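Golnar Sharifi on running a small record shop in Zallville
September 6, 2018

Golnar Sharifi opened Oltgate Records three years after she got tired of driving to the city to buy used LPs. The shop is one long room on the main street of Zallville, between a shoe repair place and a bank. She works the counter herself most days and keeps the turntable going from opening until she locks up.

The stock is mostly secondhand. Sharifi says she has 2000 records on the floor and more in the back that still need cleaning and pricing.

"People bring in boxes from their parents' house," she says. "Usually it's the same 20 albums. Christmas records, show tunes, a lot of easy listening. I go through every box anyway, and I pay for what I can sell."

The best box she ever bought came from a retired music teacher. It held 87 albums, nearly all of them played with care and put back in their inner sleeves. Most were chamber music, which is slow to move in Zallville, but there was also a run of seventies folk on small labels. Those went in a week.

She grades the records under a desk lamp and plays anything she isn't sure of. Her rule is to mark down when in doubt. "If I call it very good and it has a pop in the second song, I hear about it. If I call it good and it plays clean, they come back and buy another one."
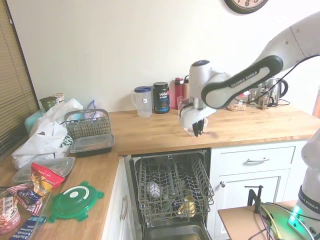 New records take up two bins near the door. Sharifi orders a few copies of whatever customers ask for, and she stocks everything by Mahawong, a four-piece band from the next county over. Their second album, Todetti, has been her best seller this year.

"I didn't care for the first one much," she says. "The drums are buried. On Todetti they slowed everything down and the singer sounds like she's in the room. I play side two in the shop and somebody asks what it is."

The band sold her their own copies out of the back of a van. They have since pressed another 430 on plain black vinyl. Sharifi took a box of those, and she is holding one sealed copy of the first pressing for herself.

She has no plans to sell online. She tried it for one winter and spent her evenings cutting cardboard and answering messages about shipping – and two records came back cracked. CDs are another matter. She cleared a shelf for them in the spring, priced at $3 each, and they sell better than she expected.

"It's people with older cars, mainly," she says. "They want something for the drive. A man came in and bought nine country CDs and didn't look at the backs of any of them."

At home she listens to less music than people assume. When she does, it's usually Persian pop from her mother's cassettes, on a tape deck with one working speaker. She has looked for the same albums on vinyl and found two so far. Neither one is for sale.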